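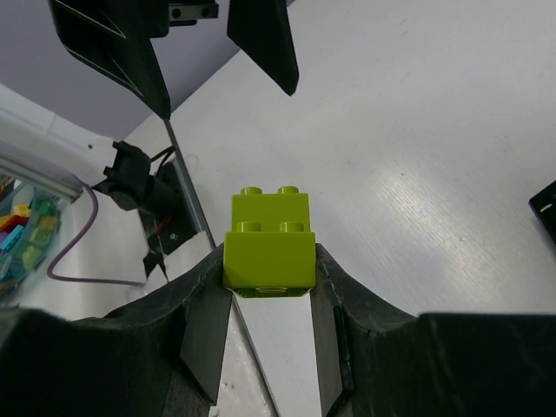

A lime-green block with a smooth front face and studs on two levels.

Cleaning, Sorting and Storing Toy Building Blocks

Guidance for borrowing groups, schools and households

Plistholm lends sets of toy building blocks to nurseries, schools and family groups throughout the year. All sets are cleaned and sorted by the borrower before they are returned. This page sets out the method used in our own workroom and may be followed equally well for blocks kept at home.

The guidance applies to plain plastic blocks with studs. It does not apply to wooden blocks, magnetic pieces, or any block containing a battery, light or sound unit. These should be wiped by hand according to the maker's instructions.

Before you begin

Choose a large table with a pale, wipeable top. Coloured blocks are easily seen against a white surface, and small pieces are less likely to be overlooked. Clear the table completely and dry it before any blocks are tipped out.

You will need:

Two washing-up bowls
Mild washing-up liquid
A soft brush, such as a baby's toothbrush
A colander or mesh bag
Several clean towels
Shallow trays for sorting
Lidded boxes and labels

Sets are supplied in three sizes. The Wirkis set holds 94 blocks and can be washed in one batch. The Bassi set holds 1,000 and the Fludero set holds 3,000. The two larger sets should be divided into batches that cover the bottom of the bowl no more than two layers deep.

Step 1: Take the blocks apart

Separate every joined piece before washing. Dirt collects between blocks that have been left together, and water trapped inside them is slow to dry.

Hold the lower block firmly by its sides and rock the upper block gently from end to end. Do not use a knife, screwdriver or the teeth. Where two blocks remain stuck, place them in lukewarm water for ten minutes and try again.

Some blocks are stepped, with studs at more than one height. Check carefully that such a piece is a single moulding before attempting to pull it apart. A change in level does not always indicate a join, and neither does a change in shade. If no line can be felt with a fingernail, leave the piece as it is.

Step 2: Inspect each block

Remove any block that is cracked, split or sharp at the edge. Light scratches are acceptable. Blocks with tooth marks may be kept if the surface is still smooth to the touch.

Damaged blocks from a Plistholm set should be placed in the envelope supplied and returned with the box. Please do not attempt repairs with glue.

Step 3: Wash

Fill the first bowl with lukewarm water and a small amount of washing-up liquid. The water should be comfortable for the hands. Very hot water can cause plastic to lose its shape, and blocks that have warped will no longer grip one another.

Place one batch in the bowl and move the blocks about by hand for two or three minutes. Use the soft brush around the base of the studs and on the underside, where crumbs and modelling dough tend to gather. Flat faces rarely need more than a wipe. Blocks bearing stickers or printed faces should be kept out of the bowl and cleaned with a damp cloth.

Change the water when it becomes cloudy.

Step 4: Rinse and dry

Transfer the batch to the colander and rinse it in the second bowl, using clean water. Shake well over the sink.

Lay the blocks on a towel with the studs facing upwards, so that water can run out from beneath. After an hour, move them to a dry towel. Leave them overnight in a room with some movement of air - a window left slightly open is sufficient. Blocks should not be placed on a radiator, in an oven or in a tumble dryer.

Step 5: Sort

Sort by shape first and by colour second. Children looking for a particular piece find it more readily in a tray of similar shapes than in a tray of one colour, where small pieces sink to the bottom.

We use the following groups:

Square and oblong blocks
Stepped and sloping blocks
Flat plates
Wheels and axles
Figures, windows and doors
Anything that does not belong to the set

Within each group, colours that are close to one another, such as lime green and darker green, may share a tray. Sort these in daylight if they are to be separated, as they can be difficult to tell apart under a lamp in the evening.

Step 6: Store

Line up the boxes and fill each to no more than three-quarters. An overfull box presses on its lid and is awkward for a child to carry. Label the short end so that it can be read when the box is on a shelf.

Keep boxes away from direct sunlight, which fades the brighter colours and may make older plastic brittle. A cupboard or low shelf indoors is suitable. Lofts and sheds are not recommended - both become too warm in summer and damp in winter.

Returning a set

Check the contents against the card inside the lid and mark any missing pieces. Borrowers returning sets in March, when the annual check takes place, are asked to allow one extra day for the receipt to be issued. Sets returned damp will be dried in our workroom before the loan is closed.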